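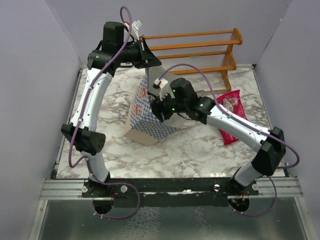 Working rules for the two-arm packing cell: where we've got to

Hello all, and thanks for your patience while I pulled this together! You asked for something readable on how the Jimitz money is being spent, so I've left the spreadsheet out of it and will send that separately in August.

The short version is that we now have a written set of rules for using two arms over one table, and everybody on the project is working to it. When we started we had a folder of half-agreed habits (mine mostly on sticky notes) and a risk assessment that had been copied from a single-arm job. It said nothing at all about what happens when two grippers want the same bit of air, so I threw most of it away and began again.

What's in the rules

There are 14 of them at the moment, on two sides of A4. I won't paste the lot in, but these are the ones I'd most like you to know about:

Only one arm may enter the middle of the table under its own control unless the task has been signed off for both. The other one waits on its own side.

Hands stay out while the motors are live. This sounds obvious, but you'd be amazed how tempting it is to nudge a packet straight! We pause, reach in, step back, then restart.

Cables get looked at before every session, along the full length of each arm, and again after any change to the wrist fittings. Slack has to be enough for the furthest reach and no more.

Only light goods go on the table. Our limit is 500 grams for any single item, and nothing in glass.

Every stop gets written down, even the dull ones. I've had to nag people on this one (myself included).

How it's going

Pretty well, I think. We've been trying the rules out on ordinary shop groceries, the crinkly and floppy sort, because they're the things that slide about and tempt people to break the hands-out rule. Bags are much more trouble than boxes. A box mostly stays where you left it, while a bag changes shape as soon as it's squeezed, and if two grippers are near the same pile you have to be very clear about which one has the right of way. 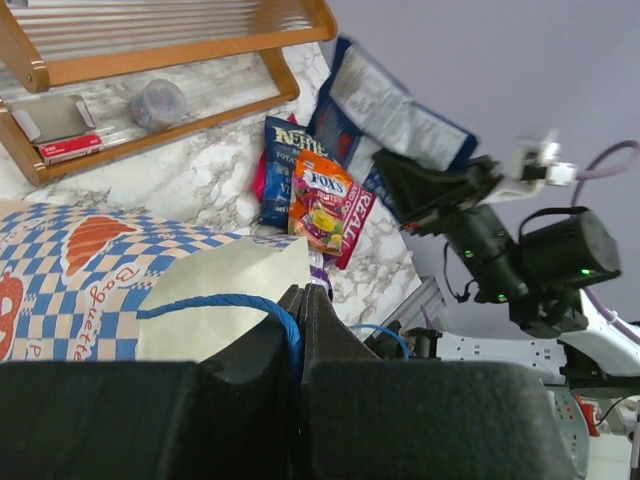
So we've added a line saying that the task sheet must name the leading arm for every step, and that the other one doesn't close its jaws until the leader has let go or stopped moving. It slows things down a bit — I can live with that.

The folk at Finach read the draft and sent back 4 pages of comments, nearly all useful. They wanted plainer wording on who may restart after a stop, and they were quite right. Jireš are still checking our version against their own house rules, and I'm hoping they'll let us borrow their training checklist.

What's not done

The section on lighting and floor markings is thin. I also haven't settled how often the grippers should be inspected: we wrote "regularly", and that's useless to anyone. The trial at Witeo has slipped by 2 weeks while they sort out a room, so the feedback from new users will be late too.

Could you let me know whether the remaining training money can be moved across to cover the Witeo visit? It would save me a second trip, and I'd like to book the van.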